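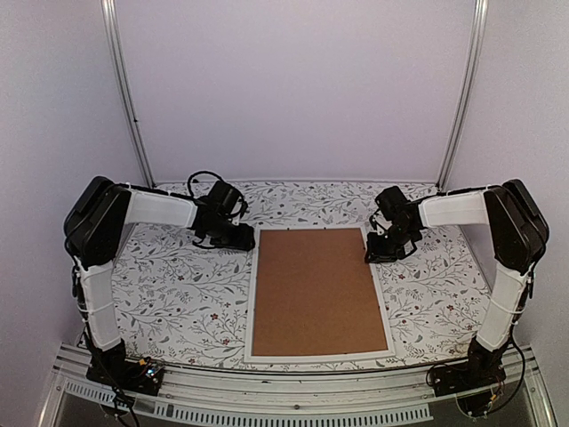 Teaching a two-armed robot by hand is slow, and most of what gets recorded is waiting, according to Musyoka Mussa. The remark was made about an early set of demonstrations from the Masanja study, and it sets the problem for this chapter. If a large part of every recording shows two arms holding still while the operator thinks, what does a learning program pick up from it?

Chapter 6
Pauses in Two-Arm Demonstrations

6.1 Where the problem comes from

In Chapter 5 we looked at single-arm tasks, where the operator moves one gripper and the robot stores the joint positions many times a second. A short pause in that kind of recording does little harm. The arm stops, then goes on, and the program can usually learn to go on as well.

With two arms the matter is harder. One arm often has to wait for the other. When a picture frame is held at one side and turned from the other, the holding arm should stay still, and its stillness is part of the skill. When both arms hover over the frame while the operator works out which side to take first, the stillness means nothing. In the joint positions, the two kinds of pause can look the same.

A policy trained on both kinds tends to freeze. It reaches a position where many demonstrations stopped, predicts that the next position is the current one, and stays there. Readers who did the exercise at the end of Chapter 5 may have met a mild form of this.

6.2 The Masanja recordings

The main data for this chapter are 289 demonstrations of frame handling, recorded at a bench with an arm at each front corner. The work surface was covered with printed sheeting so that the program could not rely on a plain background. Each operator was given the same instruction: bring the grippers to the frame, take hold of it and turn it over.

Of the 289 demonstrations, 23 were set aside before training began and used only for testing. The rest were prepared in 2 ways. In the first, called Nalater, all frames of the recording in which neither arm moved were removed. In the second, called Jidier, such stretches were kept but labelled, and the program was asked to predict the label as well as the next movement.

Note that "frame" is used here for a single moment of a recording as well as for the object being handled. Where the meaning is not plain we will write "time step" for the first.

6.3 What was found

Removing the pauses cured most of the freezing. It also brought in a new fault: the arms began to turn the frame before both grippers had closed. The time needed for closing had been cut out along with the idle time, as the arm joints hardly move while the fingers shut.

The labelled version froze more often but seldom turned too early. Section 6.4 explains how a pause can be judged by the state of the grippers as well as the arms, and Section 6.5 works through the method on the Festis data, where the object is soft and the judgement is harder to make.

Before reading on, sketch the joint positions of both arms against time for a simple turning task, and mark the stretches you would be willing to delete.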